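**Ticket 525: placemats curl at the ends, will not lie flat on table**

Opened by: Roksolana Chornovol
Assigned to: Jonas Pfister
Opened: 12/28/19
Item: Dralier woven placemats, striped and checked patterns
Site: Clistley, small meeting room
Priority: low

**Problem as reported**

Placemats come out of storage with a curl and keep it. Laid on the bare table, the short ends lift. Cups set near the end of a mat tilt. Problem is worse on mats from the bottom of the box. Table was wiped and dried before the mats went down. No cloth or pad under them.

Requester asks for a method that does not involve replacing the mats, and for a storage change if storage is the cause.

**Entry 1 (Pfister)**

Checked the storage box first. Mats had been rolled tight, several to a roll, with a rubber band at each end. Box is stamped March and had not been opened since. Removed all bands. Bands left a dent in the outer mat of each roll.

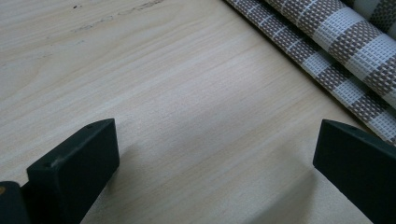 Unrolled mats spring back part of the way when released. Rolling them the opposite way by hand reduces the curl for a few minutes and then it returns. Back-rolling alone is not a fix. Do not crease the mat while back-rolling. One of the older Hutsuliak mats was creased that way last year and the line is still in it.

Dark marks on the tabletop are in the finish. They do not come up with a damp cloth and do not transfer to the mats. Not part of this ticket.

**Entry 2 (Pfister)**

Tried weight. Procedure:

1. Lay mats face down on the table, one layer, ends not overlapping.
2. Cover with a clean sheet of cardboard.
3. Put two reams of copy paper on each mat, 1000 sheets total per mat.
4. Leave 20 hours.

Result: center flat, ends improved. Corners still lift on the mats that had been on the outside of a roll. Overlapping mats under weight is a bad idea. The edge of one prints into the other.

**Entry 3 (Nazarenko)**

Covering for Jonas. Repeated the weight test with the mats face up and got the same result, so which side faces down does not matter. The wide-stripe pattern and the narrow-line pattern behave the same way once flattened. I had expected the wide stripes to be stiffer.

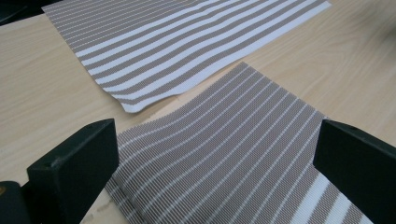
Added warm water to the procedure. Soak in the sink with hand-warm water for 7 minutes, shake off, blot with a towel, then weight as in entry 2. Do not use hot water. Do not use an iron or hair dryer. The care card says "no direct heat" and gives no temperature, so I stayed on the low side.

Mats treated this way stayed flat overnight without weight. Corners are down. There is a slight wave left in the middle of one mat which does not affect a cup or plate.

**Entry 4 (Chornovol)**

Checked the treated mats this morning. Acceptable. Two questions:

- Can the mats be wiped in place after this, or does wiping bring the curl back?
- Is the wave in the one mat going to get worse?

**Entry 5 (Nazarenko)**

Wiping in place is fine. Wipe along the stripes. Let the mat dry flat before anything is stacked on it. Water trapped between two mats leaves a haze on the white bands, removable with dish soap.

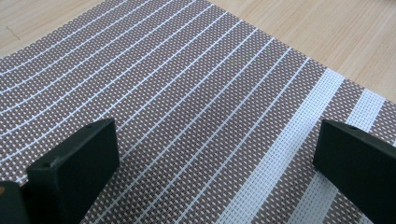
On the wave: unknown. Check it again after the next use. If it has grown, repeat the soak and weight for that mat only. The straight ends on the treated mats show no fraying, so the soak did not hurt the edge.

**Entry 6 (Tkachenko)**

Storage. Rolled storage is the cause and should stop. Flat storage needs a shelf longer than the mat. The Jilari cabinet has one, currently full of binders. Walid Nasrallah has agreed to move the binders but gave no date.

Until then, fold loosely in wide turns, no bands, nothing on top. A loose fold does leave a bend, but it comes out with weight alone, no soak needed. Tested on one set, two nights folded, then one night under paper. 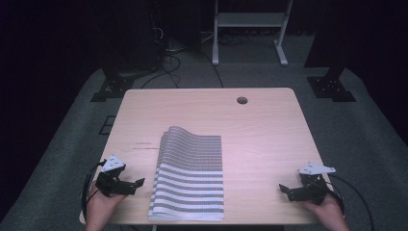 Same rule applies to the striped towels, which take folding better than the mats and can go in the drawer as they are. Keep them out of the mat box. They hold damp.

**Status**

Workaround in place (soak, blot, weight). Cause identified: tight rolling with bands. Permanent fix depends on the Jilari shelf.

**Open items**

- Nasrallah: clear shelf, confirm on this ticket.
- Nazarenko: recheck the mat with the wave.
- Pfister: throw out the rubber bands, relabel box "do not roll."

Ticket stays open pending shelf.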